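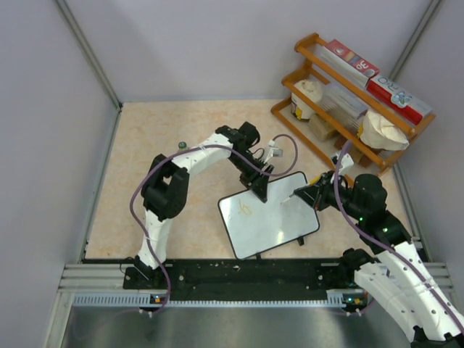
Small whiteboard and white marker.

July 2, 2021
By Anjani Chong

Progress report to the Nenier Fund: small whiteboards for evening classes in Clakthorpe

This report covers the work from January until the end of June. The grant was 3,000 pounds and it was given for small whiteboards, markers and cloths for the adult language classes which we run under the name Dridska.

We have now bought all the boards which were in the plan. They are in use in three groups: beginners, the reading group and the group that prepares for the written test. Each learner receives a board at the beginning of the lesson and gives it back at the end. The beginners use them most. They write one word or a short sentence, hold it up, and the teacher can see at once who needs help. Before, we used loose paper for this, and at the end of each term we threw away a large bag of it.

The larger boards we tried first were too heavy to hold up for more than a moment, so we exchanged them for the small size. The shop accepted the exchange but we paid 40 pounds for the transport. This cost was not in the budget and I have taken it from the line for printing.

The markers have given us more work than the boards. In the first weeks many of them dried out – mostly the caps were not pushed on until the click, or they were left off during the break. Nithin D'Souza, who teaches the beginners, now takes the last 10 minutes of the lesson for wiping the boards and collecting the pens. He asks the learners to store the markers lying flat and not standing in a cup. 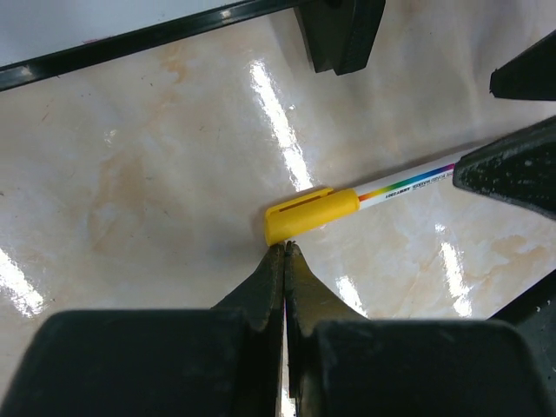 Since this change we have replaced far fewer markers. We also keep one colour of cap in each box, so that a box can be checked quickly before it goes back to the cupboard. I would like to keep to one type of board marker for the next order. The mixed pack from Amin was cheaper, but the red ones left a pink shade on the boards and we needed to clean them with spirit.

Two things are not finished. The written guide for teachers exists only as a draft, and Nithin has still to add his exercises for numbers and dates. The second thing is the storage in the reading room. The shelf is too narrow and the boards slide against each other, so a few of them have scratches in the corners. They can still be used. I have asked for a deeper shelf and wait for the answer.

For the next period we plan to lend boards to learners for home practice, first in the test group only. We do not ask for more money for this. The receipts are sent together with this report, and the remaining amount is enough for markers and cloths until January.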